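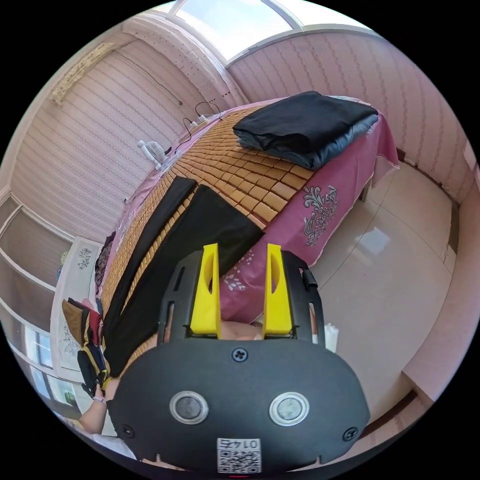

Bed and pink striped wallpaper in a small room.

Damp in Small Bedrooms: notes for the September talk, Corneck reading room

Slide 1. Title. Wait for the door to close. Say who I am and that the talk runs until the coffee is ready. Questions are fine at any point.

Slide 2. Where the water comes from. People breathe it out all night. Ask who has wiped a window in the morning. Most hands will go up. Then ask who has looked behind the headboard. Fewer hands.

Slide 3. Relative humidity. Keep this short. Warm air holds more water vapor than cold air. When the room cools overnight, the same amount of vapor gives a higher reading on the meter. I am happy with 50 percent in a bedroom. At 80 percent against a cold wall, mold can grow even if the wall never looks wet. Hold up the cheap meter and pass it along the front row. 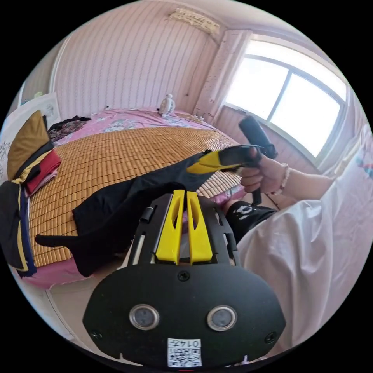
Iwona Kołodziej

Slide 4. Cold spots. Outside corners, the strip above the baseboard, the wall behind a closet. Furniture pushed tight against an outside wall keeps heat off it. Pull the bed out by the width of a hand. In a narrow room this is annoying, and people will say so. Let them. If there is an inside wall free, put the headboard there.

Slide 5. The Lekeck apartments. Damian Szczepańska's survey. Same floor plan up and down the building, and the bad rooms were the ones at the north end with the door kept shut. Show the floor plan, not the table. The table is unreadable from the back.

Slide 6. Airing out. Open the window wide for five minutes, morning and evening, with the door open too if there is a window across the hall. A window left on the latch all day in winter cools the wall around it and does less good. Someone always asks about pollen. Air out after rain, or early.

Slide 7. Wallpaper. Old paper can hide damp plaster for a long time. Look for lifted seams and a change in color low down. Do not paste new paper over it. Vinyl papers are the worst for trapping moisture. If the plaster sounds hollow, get it looked at before spending money on decorating.

Slide 8. Costs. The Szulc house spent 3000 on a wall treatment, and the trouble was a blocked gutter. Check outside first: gutters, downspouts, soil piled against the wall. Skip this slide if we are running late.

Slide 9. Laundry. Drying clothes in the bedroom adds a lot of water. Use the bathroom with the fan on and the door shut.

Last slide. Leave the checklist up during questions. Handouts are in the Brokent folder by the door. Get the meter back.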